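The Loaner

I bought the camera for 100 dollars from the back shelf at Ellis, which is the little secondhand shop behind the bus station in Gilton. It was an old Billora, a folding one, and the guy at the counter said the bellows were good and the shutter was "mostly good." I should have asked what mostly meant. I was too busy being in love with it.

You have to understand, I'd been shooting on my phone for years, and I had nearly 2000 pictures of the same lake. I wanted something that would slow me down. (My sister said a broken leg would do that for free.)

So I took it home, loaded a roll, and went out at 9 the next morning to walk the Plelton trail. It was December and so cold that my eyes watered every time I looked down into the finder. I shot the dock. I shot the boathouse with its door hanging off. I shot a dog who sat so nicely I wanted to hire him. Then, halfway around, I felt something shift inside the case, and when I opened the little felt pocket in the lid there was a roll of film in there already. Somebody else's. Exposed, taped shut, with the word "spring" written on the tape in pencil.

Well, you can guess I didn't get much walking done after that! 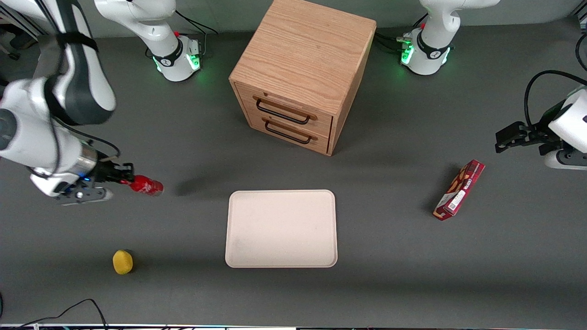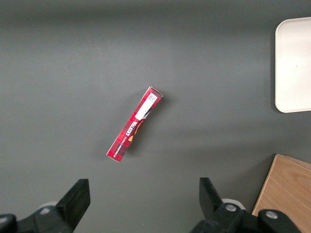 I carried both rolls home in my coat like eggs. I hadn't developed my own film since college, and my tank was in the basement under the Christmas lights, but I found it, and I found the thermometer, and I drove back to town for fresh chemicals. The woman at the register asked if I was doing a project. I said yes. It sounded better than snooping.

I did my own roll first, for practice. The dock came out fine. The boathouse had a big milky smear across it, so now I knew what mostly meant. The dog was perfect, of course.

Then I turned off the light again and did the other one. I stood there in the dark tipping that tank over and over and thinking about who writes "spring" on a roll and then never gets around to it. I had a whole person made up by the time the fixer was in. She wore a yellow raincoat. She'd moved away in a hurry.

There were only 9 frames with anything on them. I hung the strip over the tub and held my flashlight behind it, and it took me a second, because everything's backward and inside out on a negative. But I knew that roofline. It was the boathouse, with the door still on and fresh paint, and flowers in a bucket next to it. All 9 were the boathouse. A step closer each time, like the photographer was working up the nerve to knock.

In the last one the door is open a crack.

I've looked at that one a lot. I've scanned it and blown it up until it's nothing but grain, and I still can't tell if there's a hand on the edge of the door or just a flaw in the film. My sister says flaw. I took the strip back to Ellis and asked the guy who'd sold them the camera, and he flipped through his book for a while and said it came in a box with some lamps.

I bought another roll while I was there. The ice is going out on the lake now, and I figure I'll start from the dock.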